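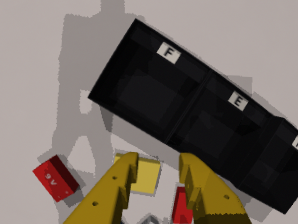
Sorting Cell FAQ: Setup, Care and Repair

Last updated 2021-06-16

These are the questions that come up most often from people running the Flastotard sorting cell, either on the bench or in the Ogola simulator. If yours isn't answered, write to Mebrat Birhane at the Lalside shop.

Do I have to set up the simulated cell before the real one?

Yes. The tray position, the letter tags and the gripper limits are all set in Ogola first and then copied over to the cell. If you change something on the bench, change it in the simulator the same day, or the two will drift apart and the next person will load the wrong file.

What do the letters on the tray mean?

Each letter names one section of the black tray. The sorting list uses the same letters, so a line that ends in E sends the part to section E. The letters can be changed in the tray file, but the list has to be changed to match.

Does the tray have to be square to the robot?

No. It can lie at an angle. Enter the angle in the tray file and keep the tag edge on the side away from the gripper. What matters is that the tray doesn't move once a run has begun.

Which parts can I use for a test run?

Use the standard test set. It includes the 9V battery and the flat yellow block. For bench runs, use a dead battery with tape over the terminals. Don't put a live one in the fingers.

The gripper closes but the part slips out. What should I check?

Check the finger pads first. Wipe them with a dry cloth and look for shiny spots. Next, check that both fingers reach the part at the same time. If one gets there early, it pushes the part sideways before the other arrives. Run the centering routine from the Service menu and try again. If it still slips, raise the grip setting one step at a time. We don't go past 8.

How do I change the fingers?

1. Park the arm and switch off motor power.
2. Support the finger with one hand and take out its screws.
3. Clean the mounting face.
4. Fit the new finger and start all the screws by hand before tightening any of them.
5. Do the other side. Fingers are always changed as a pair.
6. Switch the power back on and run the centering routine.

Can I use Jatier fingers?

Yes, with the adapter plate. Load the matching finger model in Ogola too. They are longer than ours, and with the old model loaded the arm will touch the floor on a low pick.

The camera loses parts when the arm is over them. Is the camera bad?

Probably not. With an overhead light, the arm throws its own shadow across the floor, and a dark part can get lost in it. Move the arm to the park position before each search. You can turn shadows off in the simulator, but please leave them on for final checks. A program that only works without them will give trouble on the bench.

How often does the cell need service?

Wipe the pads at the start of each shift. Check the finger screws every 9 shifts. The cable at the wrist is replaced every August, whatever it looks like.

What is fault 83?

The gripper didn't reach its closed position in time. Look for something caught between the fingers, then clear the fault and home the gripper. If it comes back with nothing in the way, the drive belt is loose.

Where do I find the cycle count?

Service menu, second page. Write it in the log whenever you replace a part. The last pair of pads was changed at 1,471 cycles, which is early, and we are still looking into why. If yours wear out that fast, send the old ones to Lalside along with the log page.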